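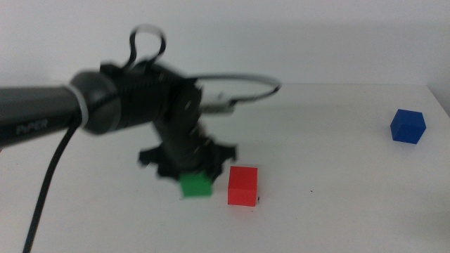

Nallton Releases Plerneck 2 for Offline Disk Backup and Recovery

NANDLOW, August 11, 2020 – Nallton today released Plerneck 2, a disk backup and recovery utility for Windows computers. The new version creates sector-level copies of a system drive and restores them from a bootable USB stick or CD, with no working operating system required.

Plerneck 2 replaces the file-by-file method used in the first release. Only sectors changed since the previous backup are written, and each block is checked against a stored hash before a restore begins. In internal tests on a drive holding 200 GB of data, an incremental backup finished in about 400 seconds.

"Version 1 could not restore to a disk smaller than the original," said Savita Semwal, lead developer at Nallton. "Version 2 resizes the partition during the restore, provided the used data fits."

The beta program closed with 1,343 registered installations. Faults reported by testers in the boot loader repair module have been corrected in the release build.

Backups made with the first version can be read but not extended. Encrypted volumes must be unlocked before they are copied. Support for network drives is planned for November.

Plerneck 2 is free for home use. Business licenses are sold through Pumphrey.

Press contact: Berwyn Pritchard, Nallton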